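Step 4. Clear the top and bring in the basket

Okay, legs are on, feet are leveled, and your Clendley table is standing up by itself. This is my favorite part of the whole set-up (I've done it enough times now that I could do it half asleep, and once I did, with a mug of coffee balanced on the windowsill).

4.1 Peel off the rest of the protective film. Go slow at the rounded corners, where it likes to tear and leave little slivers behind.

4.2 Wipe the top with a barely damp cloth, along the grain. Then go over it again with a dry one. I let mine sit for 60 minutes before I put anything on it.

Note: the grain shows up differently depending on your lamp. If you see a pale shiny patch, move your head before you reach for the polish! Nine times out of ten it's glare.

4.3 Find the grommet hole and turn the table so it ends up at the back. Any lamp cord goes down through there. I forgot this on my first table and had to drag the thing around with everything on it.

4.4 Set the wire mesh basket in the middle, long side running left to right. Lift it into place, please. Don't slide it.

Caution: mesh edges will scratch a satin top. If you must slide it, put 2 felt strips underneath first.

4.5 Put your small steel cup in front of the basket, on the side where you sit. I keep paper clips in mine, but it's a good size for pen caps or a tea light too (the battery kind!).

4.6 Mark your spots. A small strip of dark tape at each side, near the front, tells you where your forearms or your placemat should go. Leave the tape on for a week and see if you still like it. 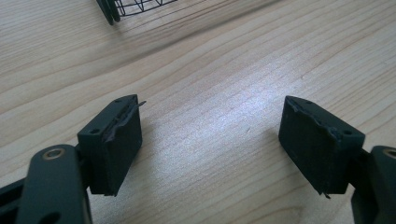 The wood grain up close above, the basket and cup below: 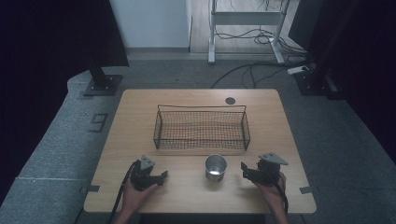
Satish Warrier wrote in to say that he puts the cup behind the basket, next to the grommet, so his sleeve doesn't catch it when he's writing, and that he cut his felt strips from an old Blomqvist chair pad and they've held up fine since August.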